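When I ring Nhung Châu she's halfway through a cheese toastie and tells me to carry on talking while she finishes it. She has run the kit cupboard at Widby Netball Club for 13 years, and I wanted to know how a small club keeps so many players dressed (I can barely manage my own two kids).

"You never throw anything out, that's the start of it," she says. "People hand things in at the end of the season and they go in bags by size. Then in July we open the bags and everyone has a rummage."

The rummage is a bit of an event these days! Last summer the queue went right down to the Brinside Road bus stop, and the club made 400 pounds on shorts and tops alone. It all went on court hire.

I ask about stains. There's a long groan.

"Grass I can live with. Mud, fine, let it dry and brush it off. It's when someone's put a red top in with the whites. I've had whole teams in pink."

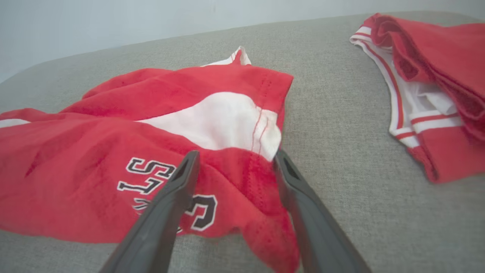

Red and white: wash it cool, says Nhung, and don't leave it sitting damp.

Her friend Hui-mei Kwok does the mending, mostly waistbands, at her kitchen table in Caststead. Nhung puts her on speaker for a minute and the two of them argue happily about elastic. Hui-mei likes it wide. "The thin stuff twists," she says, "and then I get it back again by Easter."

Would either of them ever hand the job over? Nhung laughs at that one. "I've tried twice. They lasted a month, the pair of them. Anyway, I'd miss the gossip."

The next rummage is at the clubhouse on Saturday, January 22, 2022. Bring your own bag.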